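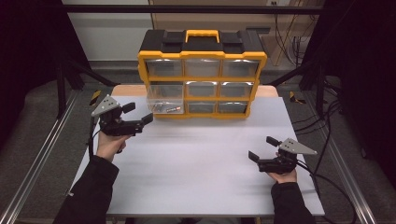

Small Parts, Spare Parts: Keeping a Repair Bench in Order
Speaker notes – Nisreen Dabbas, Durnum evening talks
6 min read

We use cookies to remember your preferences. Accept or manage settings.

Opening

Thank Carys Lewis for the introduction. Mention the handout by the door.

I ran the parts counter at Petrauskas for most of my working life. People came in with a broken lamp or a sewing machine and asked for one screw. Often they already owned the right screw. They couldn't find it, so they bought another, and that one got lost too.

Tonight is about that problem at home. I am not going to talk about tools much. Tools are large and you notice when one is missing. Small parts are different.

Why we keep too much

Ask the room: who has a jar of mixed screws? Wait for hands.

The jar is where most of us start. My father kept one in Demadton and it came with us through 2 house moves. When he died I tipped it out on newspaper and sorted it. There were 1175 pieces in it. I kept 300. The rest were bent, rusted, stripped, or so odd that I couldn't say what they came from.

That took me four evenings. I don't recommend it as a hobby, but I learned what he used. Nearly everything worth keeping was a wood screw, a machine screw, a washer or a fuse.

Pause here. Someone usually has a story about a jar. Let one person tell it, then move on.

Sorting

Sort by what the part does first, and by size second. Beginners often go by size because it's easy to see, and then they have a pile of short things: short nails, short bolts, wall plugs. You never go looking for a short thing. You go looking for a bolt.

Start with broad groups and leave them alone for a month. If you keep digging through one group, split it. If you never open another, fold it in with something else or give it away.

Keep parts for a single machine together, whatever they are. The belt, the spare needle plate and the odd little spring for a sewing machine belong in one place with the manual.

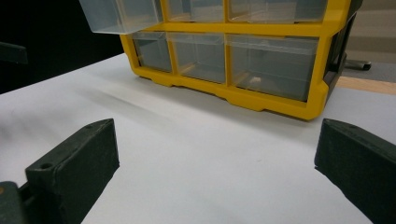 Leave some space. People buy storage and fill all of it the same afternoon, and then the next packet of hinges has no home and goes on the windowsill. I like to have a third of my drawers with nothing in them when I finish.

Labels

Write the label before you put anything away. Use the word you would say out loud. I had a customer who labeled everything by catalog number and had to phone us to find out what he owned.

Pencil on masking tape is fine. It comes off, and you will change your mind. If your handwriting is poor, tape one of the parts to the outside.

Don't label anything "misc." I have done it, and what I got was the jar again.

What to throw out

Screws with chewed heads. Fuses you can't read the rating on. Wall plugs that have already been in a wall. Batteries that have leaked – take those to the recycling point and wash your hands afterward. Keys are harder. I keep a key for a year with the date on a tag, and after that it goes.

Good spares you'll never use should go to someone who will. The repair mornings at Judlow take fasteners, clean and sorted, and they are always short of lamp parts. Address is on the handout.

During a repair

Skip this section if we started late.

Put parts down in the order you remove them, left to right. An egg carton works well. If you have to stop for the night, write down where you got to. You will think you can remember, and by breakfast you won't.

Work over a tray with a lip or an old towel. A spring that lands on a towel stays there. One that lands on a hard floor may turn up in December behind the radiator.

Questions

Likely ones: magnets (yes for picking up, no near old watches), children (anything small goes up high, and button batteries get locked away), cost (start with jam jars, one kind of part in each).

Remind people to stack their chairs. Carys locks up at nine.

Contact Durnum evening talks | © Durnum | Back to top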